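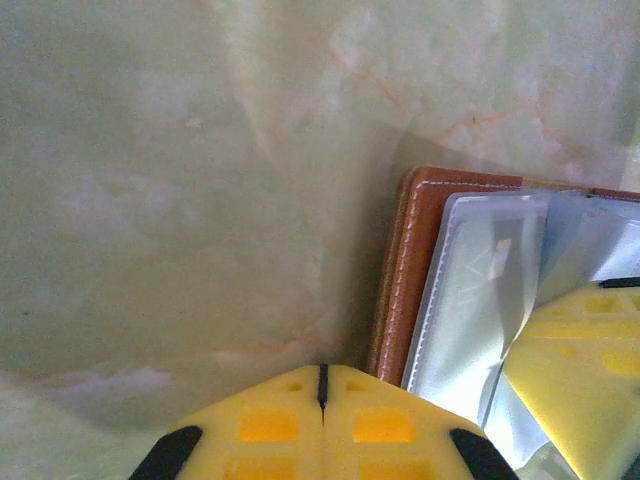
Fingertips first, because I get more mail about fingertips than about anything else on this page. If you have a small arm on your bench and it keeps dropping thin stuff, the arm is usually fine and the tips are wrong (or dirty, more on that below). I test on the things I have in the house, and the meanest of the lot is a leather album full of clear plastic sleeves. The sleeves bunch up, they curl, they cling to each other, and they throw glare right back at the wrist camera, like that little bright white patch on the top sleeve. A pair of yellow fingers can hold a wooden block all day long and still make a mess of one floppy page!

I've now lived with three sets of tips: the plain Mostau ones, the ribbed Fillomeck ones, and a set I printed myself from a file that Mutua Magesa sent me. Here are my notes, in no special order.

Mostau tips. Nice and stiff, good for blocks, jars, spoons, pens. On a single sleeve they slide right off unless you come in from the side with one finger under the sheet. I did 30 tries going straight down and got a page 3 times, and I was rooting for it. From the side it went much better, though I lost my tally sheet for that one (coffee).

Fillomeck tips. The ribs are great on cloth and rope. They're too much for soft plastic, and if you squeeze hard you'll leave little lines in it. Turn the grip force down to the lowest setting that still holds, then go up one notch. They also come off with a single screw, and I love them for that.

Printed tips. Mutua's design is thinner at the point, so it gets under an edge nicely. Mine took two prints to get right. Print them standing up if you want strength across the slots, and clean out the slots with a toothpick before you mount anything. I ran 109 grabs on one pair before a tip cracked near the base. The second pair is at 194 and still going, knock on wood.

Now some tips that go with any of them.

Close the fingers all the way with nothing in them and look at the gap. You want a thin, even line from top to bottom. If it's wider at the top, loosen the finger screws, close the gripper by hand, and tighten again while it's shut.

Wipe rubber pads with a damp cloth before each round. Dish soap is fine, just rinse it off well. No furniture polish anywhere near them! I did the tabletop one December morning and spent the rest of the day wondering why my grip was so bad.

Watch your tabletop, too. Polished stone with cloudy patches and rusty veins is beautiful, but veins can look an awful lot like edges to a camera program. I had the Nzioka controller chasing a vein once. A plain placemat under the work fixes it, and it saves the stone from scratches. For leather covers I like a bit of felt under the corner so the fingers have room to slip in.

Glare. Try moving the lamp before you touch a single camera setting. I put mine low and off to the side, with a sheet of baking parchment clipped a good hand's width in front of the bulb (LED only please, the hot kind of bulb and paper don't mix). After that, turn off auto exposure if your camera lets you. Mine is a cheap Drulport and the menu is a nightmare, but the setting is in there under "picture", second page.

Two arms or one? For sleeves and bags and anything floppy, two. Let one arm press down and hold while the other does the fiddly part, and start them well apart so they don't bump knuckles. Slow the holding arm right down. I run mine at a quarter of the speed of the other one and I still think it's a little pushy.

On controllers I'm less sure. The Nzioka is smooth at low speed and its stop button is big, and I do care about a big stop button. The older Mostau box is jerky when it starts moving, but it remembers positions better after you switch it off. I go back and forth. If you're new at this I'd borrow one before buying.

Somebody asked about double-sided tape on the tips. It works for about five grabs and then you have lint on everything. A strip of thin rubber shelf liner, cut a bit narrower than the finger and stuck on with contact glue, lasts a lot longer. Leave it overnight before you use it.

Next up I want to try the Fillomeck tips with the ribs sanded halfway down. If you've done it already, write and tell me what grit you used.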